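Hiditden Community Help > Teaching & Demonstrations > Cloth

How varied should my starting piles be when I record folding examples?

Posted by mondine_fan, October

Hi all! I'm putting together my first real set of examples for a two-arm folding setup and I'm having way more fun than I expected. The plan is 100 recordings of sorting and folding sports clothes, all driven by hand with the leader arms, and then training overnight to see what comes out.

My trouble is the beginning of each recording. I've been dropping the clothes any old way, one heap to each side, pressing record and going. My friend at work thinks I should lay everything out flat for the first batch so the model has an easy start, and only make it messy later. I've done 39 so far and they all start from heaps. Do I keep going, or start over with flat clothes? Also, is it bad that both garments are red? A typical start, from the head camera: 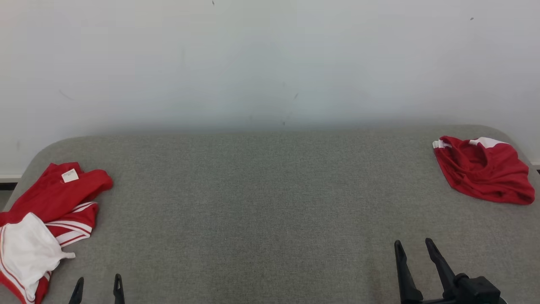
Hayley Lightfoot
Keep the heaps!! Please don't throw away 39 good recordings. If crumpled clothes are what you want it to handle, then crumpled clothes are what it needs to see, and the hard part of folding is nearly always finding a corner to pull on anyway. Flat starts are great for checking that your arms and cameras are behaving (I do a handful before every session) but I keep those in their own folder and never train on them.

What I would change is how you drop things. People get into a rhythm without noticing, me included, and after a while every pile lands in the same spot with the same side up. So I do this:

1. Pick the garment up, turn it over once, and drop it from chest height.
2. Every 10 recordings, swap which side each garment goes on.
3. Now and then, drop one closer to the middle so the arms have to share the space.
4. Write one line of notes per recording. "Grabbed sleeve, slipped, tried again" is plenty. You'll be so glad you have it later!

And leave the retries in. A clean second grab after a miss is some of the best material you can give it. I only delete a recording if I gave up halfway.

tisard_bench
do what hayley said. also check your time stamps, mine drifted between cameras and i lost a whole evening. there was a guide to fixing it on the Tóth page but the link is 404 now

mondine_fan
Thank you both, this is so helpful! No drift that I can find, luckily. Adding a wrist view too in case it changes the advice:
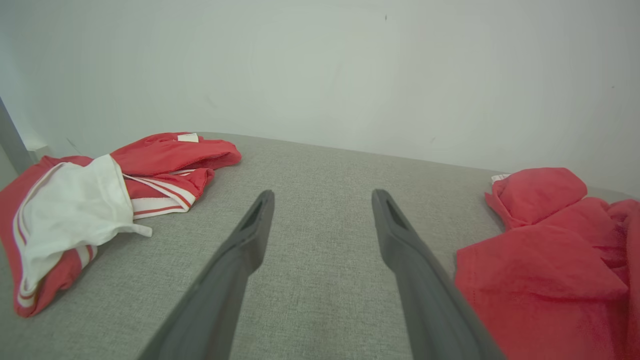
Hayley Lightfoot
On your color question - two reds are fine for a first set, and I'd even say useful, but decide now how you want the model to tell the garments apart. If your written instruction for a recording is "fold the red one," it has nothing to go on. Use something that is really there. From the wrist, the left garment has white striped trim and the right one shows plain red, so "the one with stripes" works for that start. Just be careful, because a stripe can end up on the underside of the next drop, and then your label is asking for something the cameras can't find. I look at both views before I type the instruction, every single time. It slows me down a little and I don't mind.

Once you get to 100, train on it before you record any more. Then watch where it gets stuck and record those starts next. That's my favorite part of the whole thing, so come back and tell us how it went!

mondine_fan
Doing the swap starting tonight - and I'm going back through the first 39 to fix my labels. I wrote "red shirt" on every one of them.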